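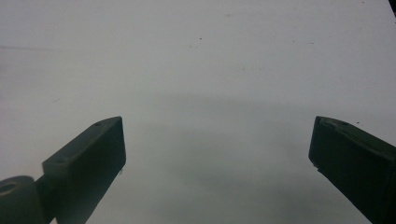
*The fingers, open, over the white.*

I only went to the open day because of the sandwiches. My cousin works at Queiroz, across the parking lot, and she'd told me Stekorora put on a good spread every year, the kind with the little pickles. So I took the bus out to Nodport, signed my name on a tablet, got a sticker with somebody else's name on it, and followed the arrows.

The arrows went past the sandwiches. I want that on the record. They went right past them, down a hallway and into a room with 30 folding chairs, and once you're sitting in a folding chair in the front row you can't really get up again.

The woman running it had a headset mic she didn't need. She held up the gripper - two dark blocky fingers on a handle, with a camera looking down at them - and said this was how they taught the machine in the next room. You pick things up with it, all day long, and the machine learns from what the camera saw. Up on the big screen we got the camera's view, which was the two fingers and a whole lot of white.

"Who'd like to try?" she said.

I don't know why my hand went up. I'm 75 years old and I have never volunteered for anything except jury duty, and that wasn't volunteering.

It was lighter than I expected! Lighter than my good scissors. She showed me how to squeeze and let go, and the fingers on the screen closed and opened, and a kid behind me said "whoa," which I'll admit went to my head a bit. Then she turned around to get me something to pick up, and the box of somethings wasn't there. It had been left in the other building. She said one minute, folks, and off she went with her headset still on, so we could all hear her breathing down the hallway.

So there I sat, with the fingers open and nothing between them, and a room full of people watching it on a screen the size of my garage door.

You'd be surprised how much you see when there's nothing to look at. There were a few specks out on the white, crumbs or lint or what have you, and blown up that big they looked like boats. There was a faint gray streak off to the left that could have been a shoreline. The shadow lay across the middle, soft, like weather coming in. I thought about the lake we used to drive up to in May, before the season, when it was still too cold to swim and my husband would swim anyway. He'd go so far out I'd lose him. I'd stand there with the towel picking out dots and deciding which one was him.

I lined the fingers up with one of the specks. I don't think I meant to pick it up. I just wanted it to be in between.

"She's going for it," the kid whispered, and I heard chairs creak. People were leaning in!

From the hallway, over the speakers, we could hear the woman asking somebody where the Flillard box was, and somebody telling her it was under the desk, no, the other desk. I held very still. My hand shook a little, so on the screen the whole lake shook.

Then she was back, pink in the face, with a box of foam blocks under her arm, and she said, "Okay! Sorry! What did I miss?"

"Nothing," I said, and she handed me a yellow one.

I picked it up on the second try and they clapped. By the time I got out to the hallway there was only egg salad left, and I took two.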